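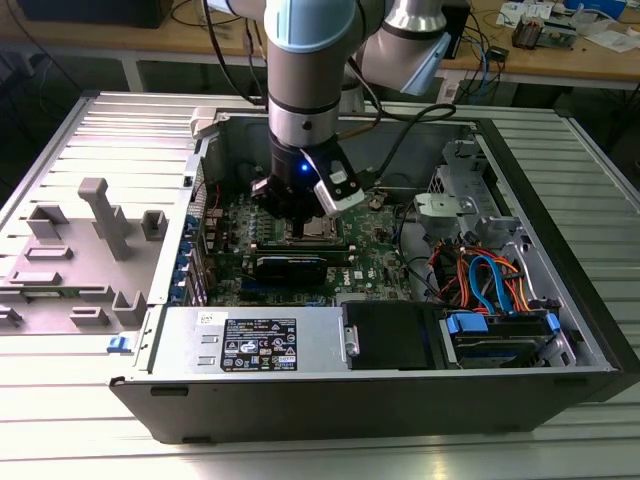
Slide 1. Arm over the open Dell tower, gripper lowered at the CPU socket area.

Start on time. Leave slide 1 up while people find seats.

Introduce self: Mererid Prothero, test bench, Stondent. Cyril Ackroyd has the pricing sheet and will take questions on the lease.

Subject is the Lovora teardown kit, supplied by Zolter. We have had it on trial since September. The kit is the arm, the gripper, the mounting plate and the job software. The table is ours.

Point out on slide: side panel is off and lying on the table to the left. Case is on its side. The kit expects both before a job is started. Opening the case is still a manual step and is not in the quoted cycle time.

Point out the cables over the right part of the board. Loose cabling is the main cause of stopped jobs. The software halts and asks for an operator. It does not try again by itself. Zolter calls this a safety feature. We log it as a stop.

Slide 2. Trial figures.
2,232 jobs started. Target for the trial was 2,000.
Explain what counts as a job: one part, one attempt. A tower can be several jobs.
Do not give a success rate by part yet. Cyril is still checking the log against the bench sheets.

Slide 3. Set-up.
30 minutes to teach a new case model, if the operator has done it before. Allow longer for the first one. Taught positions are saved per model, and the file can be copied to a second arm.

Slide 4. Problems.
Finger changes need a hex key. Manual lists the wrong size.
Error codes are not searchable in the software. We keep a printed list.
Support replied to all tickets, but only by email.

Slide 5. Options: buy, lease, or extend the trial by 3 months. Our preference is to extend. The Nanayakkara site wants to run its own towers through before any order is placed.

Hand over to Cyril. Questions after his part.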